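# Two hands, one pillow

The apartment that Balbridge uses for its tests is on the second floor of an old print shop in Urrutia. It has a kitchen, a bed and a living room with a cream leather sofa. Aldana Medina chose the furniture herself, and she says that she looked for difficult things. Leather is slippery, and a padded seat changes its shape when something pushes on it.

She and her colleague Loan Huỳnh have spent most of September with one question. Is it better to give a household robot a hand with fingers, or a simpler gripper with soft pads? The makers of both kinds promise a lot. Medina wanted to see them do the same small jobs in the same room, with the same people watching.

The hand comes from Skinano and has jointed fingers. The other one, from Rillodano, has padded tips which are fixed with screws, and the pads can be changed in a few minutes. Huỳnh wrote the control software for both, and he admits that he likes the hand more. "It is more pleasant to program," he told me. "But I try not to help it."

The task on the afternoon of my visit was to put a throw pillow in its place on the sofa. For a person this is almost nothing. For a machine the pillow is a problem, as it has no hard side to hold and its corners move away when the middle is pressed.
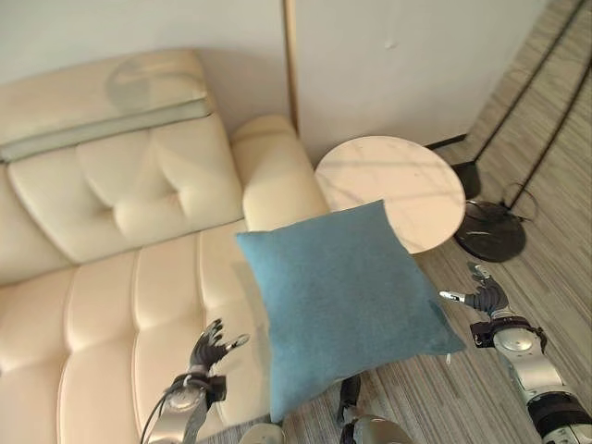
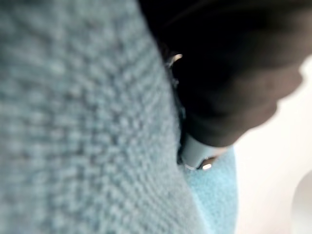
Huỳnh sits at a desk in the kitchen during the trials, with the camera views open on two screens. The head camera is good for planning the approach. Near the cloth it helps much less, and then he depends on the camera at the wrist, where the focus is soft but the place of contact is easier to judge. He would like a sharper lens there. Medina would prefer to spend the money on touch sensors, and this discussion was already old when I arrived.

Their log has 1459 attempts so far, and 727 of them were made with the hand. I asked which one is ahead. Medina answered that it depends on what you call a success. The padded gripper drops things less often, but it tends to leave a fold in the fabric, and she would not accept this from a hotel cleaner. The hand makes a nicer result when it works. When it fails, it often fails in the first moment, with a thumb that arrives too late.

There is also the matter of repair. In the first week a finger cable broke and the replacement took 44 hours to come. The pads wear out faster, but Medina keeps a box of them next to the coffee machine.

Next month they will move to the bedroom and begin with sheets. Huỳnh has asked for a smaller bed.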